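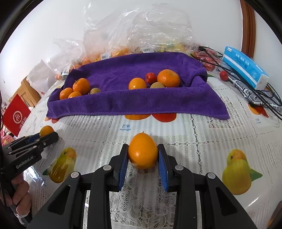

Grolley Citrus Share – Frequently Asked Questions

Last updated 2025-08-24

How do I sign up?

Fill out the form on the Join page and pick a pickup site. We confirm by email once a spot opens at that site. If your site is full, you go on the waiting list and keep your place until you tell us otherwise.

When does the season run?

The season lasts 14 weeks and ends in February. Start dates depend on the crop, so we post them when the first fruit has been tested for sugar. Members get an email the week before the first box.

What comes in a box?

A full box holds mixed citrus. Early boxes are mostly mandarins and navels. Later ones lean toward blood oranges, grapefruit and lemons. You can't choose the mix, but you can mark one fruit on your account as "do not send" and we will swap it for something else.

How many boxes can I order?

Up to 2 per household. Anyone who wants more for a school or church sale should use the bulk order form instead.

Where does the fruit come from?

Most of it is grown on the Lebrun place, where the oldest block was planted in 1895. A few of those trees still bear, though their fruit goes to juice. Lemons and grapefruit come from Gemura, on the other side of the ridge.

Is the fruit waxed?

No. It is washed and brushed. Unwaxed fruit dries out faster, so expect the skin to look dull and a little soft after a couple of weeks on the counter. The inside is usually still fine.

Why are some of my oranges partly green?

Skin color follows night temperatures and has little to do with ripeness. Oranges can also turn green again late in the season when the weather warms up. They are safe to eat and often very sweet.

How should I store it?

On the counter if you will eat it within a week. Past that, use the crisper drawer, in a loose or open bag. Check the box when you get home and take out anything bruised – one moldy mandarin will spoil the ones it touches.

Can I use the peel?

Yes, for zest, candied peel or marmalade. Rinse it first. Zest freezes well in a small jar.

What if I miss my pickup?

Boxes are held until closing time the following day. After that they go to the food pantry and we can't refund them. A friend can collect for you if they know the name on the order.

Which sites are open this year?

There are 53 pickup sites. The Jisteck Road site has moved from the feed store to the parking lot behind the library. Evening pickup there is no longer offered.

Do you want the boxes back?

Please. Flatten them and leave them at your site. We can't reuse boxes that are stained or torn, so put those in your own recycling.

Who do I contact about a problem with my fruit?

Email Graham Ashworth through the Contact page with your name, your site and a photo of the fruit. Credits go on your account, usually before the next box.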